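Brodon: Die Fahrten der Nordmönche. Hörbuch und Begleitheft im Test

Wer sich für frühe Atlantikfahrten interessiert, findet auf Deutsch viel Legende und wenig Brauchbares. Das Begleitheft von Adjoa Sulemana, erschienen bei Brivance, hat 224 Seiten und trennt die beiden Dinge ordentlich. Im ersten Teil geht es um Klöster, Lederboote und Vorräte, im zweiten um die Handschriften, in denen die Reisen nacherzählt werden. Sulemana schreibt trocken, aber verständlich. Lateinische Stellen sind übersetzt, die Originale stehen im Anhang.

Das Hörbuch habe ich abends in der Küche gehört, meist ein Kapitel am Stück. Der Sprecher liest ruhig, bei den Ortsnamen manchmal zu schnell.

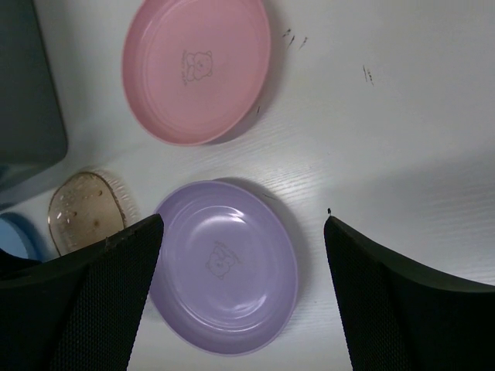
Schwächer sind die Karten. Die Route zu den Färöern ist auf Seite 217 so klein gedruckt, dass man die Inseln kaum auseinanderhält. Der Maßstab fehlt ganz. Auch das Kapitel über die Zeit um das Jahr 1000 ist knapp geraten, Grönland kommt auf vier Seiten vor. Das Register ist dafür gut, ich habe jeden gesuchten Namen gefunden.

Gekauft habe ich das Set im Juni, Heft und Hörbuch zusammen für knapp 50 Euro. Für Einsteiger in Ordnung. Wer schon zwei oder drei Bücher zum Thema besitzt, kann das Hörbuch weglassen und nur das Heft nehmen.

Vier von fünf Punkten.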